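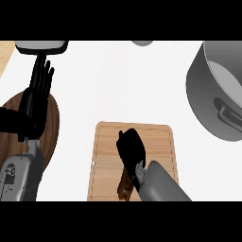
The kitchen table in our simulator, with both arms over it.

I promised to write how we make the budget for the new equipment at Skuvham, so I do it now, while the numbers are still moving.

In spring we had a simple plan: buy two arms and two hands from Visser, put them on a table, and start. Then the quotation came, and the hands cost more than the arms. I did not expect this. With five fingers each, a hand has many small parts, and the spare parts have a price list of their own. So before we sign anything, we work in simulation, with a gray pot, a cutting board and other kitchen things on a white table.

The simulation is not free either. I have 100 hours of computer time per month in the plan, and I think it is too low. Clotport sells the scene models in a package and we took the small one. For the pot and the boards it is good enough. I would not pay for the large package before we know which tasks we want.

What I learned so far is mostly about the table. In my first drawing the two arms were mounted too close together, and they disturbed each other each time they reached for the same board. To move them in software costs me an afternoon. To move them on a real steel base would cost a new base, and Garnton asks 701 euros for one, without delivery. I have now put this base as the last item to order.

My list for October is like this:

Arms: two, from Visser, price fixed until the end of the month.
Hands: one now, the second after the first tests.
Base from Garnton: wait.
Spare fingers: one set. I would like more, but there is no money.
Real kitchen things: from our own cupboards.

I still have to ask Visser if the warranty covers a hand which hits the table. Their document speaks only of "normal use", and I want to have the answer in writing before I send the order.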